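Home | Projects | Sewing | Garden | Shop News | Contact

How I Hem Curtains by Hand (No Machine, No Tears)

I've got a sewing machine. It lives in the hall closet under the vacuum bags and I've used it maybe twice since we moved to Lowther. Every curtain in this house was hemmed by hand, in front of the TV, and they look better than the ones I paid to have done in our old apartment. So when Glenys Hapeta asked me to write down how I do it (she's got a whole bay window to get through, poor thing), I figured I'd put it here where everybody can get at it.

You'll want pins, a decent needle, good scissors, a tape measure, an iron, and thread that matches your fabric. I use a long thin needle called a sharp. For thread I like plain polyester all-purpose. Mine is shade 488 from the Nilten rack at the fabric store, a brown so dark it reads as black, and I've used it on just about everything. If you can't match the color, go a little darker than the cloth. Light thread shows up like a scratch.

Wash first, if it's washable

I skipped this on my very first pair, which were cotton, and they came out of the laundry looking like they were expecting a flood. Wash and dry the fabric the way you plan to wash and dry it forever. If the label says dry clean only, leave it alone and steam it with the iron instead.

Hang them before you measure

This is the step people want to skip! Put the rod up where it's going to stay, put the rings or hooks on, and hang the panels with the bottoms raw. Then go do something else. I leave mine up overnight at least, and for anything heavy or loosely woven I'll leave it most of a week. Cloth drops. Linen drops a lot. My friend Wumpini Sarpong hemmed hers the afternoon she bought them and by March they were sweeping up crumbs.

While they're hanging, decide where you want them to end. Your choices, more or less:

Floating. The hem stops a finger's width off the floor. Easiest to vacuum under and the one I'd pick if you have pets.

Kissing. The hem just touches. It looks lovely and it's a pain, especially in an old house where the floor runs downhill.

Puddled. Extra fabric lies on the floor on purpose. I don't have the patience for it, but if you do, you barely have to measure.

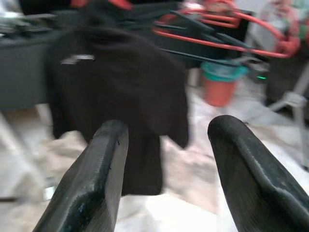 Dark cloth, hanging, with the floor in view.

Get down on the floor with your pins and mark the finished length right there on the hanging panel. Put one pin at each side and a few in between, all poked in sideways so you can see them as a line. Measure up from the floor each time. Don't measure down from the rod, and please don't measure one panel and assume the other one matches. My front room floor is off by enough that the left panel and the right panel are different lengths, and when they're hanging you'd never guess.

For café curtains and other short ones it's the same business, only you measure up from the sill. My kitchen ones finish at 29 inches, and I have that written on a piece of masking tape inside the cupboard door so I never have to work it out again.

Cut and press

Take the panels down and lay them on the biggest flat surface you've got. I use the bed with a sheet of cardboard under the cloth. Your pin line is where the bottom of the curtain will be, so you need extra fabric below it for the hem. I like a deep hem, a double fold of four inches, so I leave eight inches below the pins and cut off the rest. On something sheer or very short you can go down to a 2 inch fold and leave four.

Cut slowly. Check it again before you cut. (I still say the numbers out loud, like a crazy person.)

Now the iron. Fold the raw edge up four inches, wrong sides together, and press it. Fold up four inches again so the raw edge is tucked inside, and press that too. A piece of stiff card cut to four inches makes this go much faster — slide it along inside the fold and press over it. Keep a cloth between the iron and velvet or anything shiny.

Pin the fold in place with the pin heads pointing down. Then hang the curtain back up, pinned, and look at it from the doorway. You can still change your mind at this point and it costs you nothing.

The stitch

What you want is a blind hem stitch, or slip stitch, depending on whose grandmother you ask. Thread your needle with a piece as long as your arm, no longer. Knot one end and hide the knot inside the fold.

Work from right to left if you're right-handed. Pick up one or two threads of the curtain itself, just a tiny nibble, then run the needle through the folded edge for half an inch or so and come out again. Nibble, slide, nibble, slide. Keep the thread loose. If you pull it snug you'll get a row of little dimples on the front, and you'll see every one of them when the sun comes in.

When the thread gets short, take a couple of small stitches on top of each other in the fold and start a new piece. At the side edges, close up the open end of the hem with small stitches going straight up.

Weights

Light fabrics swing around less with something in the corners. I buy the Triller drapery weights that come sewn into little fabric pockets and tack one inside each bottom corner before I close up the ends. A washer wrapped in a scrap of cotton does the same job, though I'd take it out before washing in case it rusts.

One last press, hang them up, and run your fingers down the folds so they fall straight. Mine get tied loosely with strips of old T-shirt for a night or two to set the pleats.

A few things I get asked

Can I use iron-on hem tape? Sure, for a rental. I had the Zirnia kind on a bathroom curtain and the steam got to it eventually.

What about lined curtains? Hem the curtain and the lining separately, with the lining an inch shorter. If your panels are really wide (the biggest I've done was 200 inches of fabric across, for a church hall stage), split the hemming over several evenings and leave your needle parked in the fold between sessions.

How long does it take? A movie per panel, if the movie's not too good.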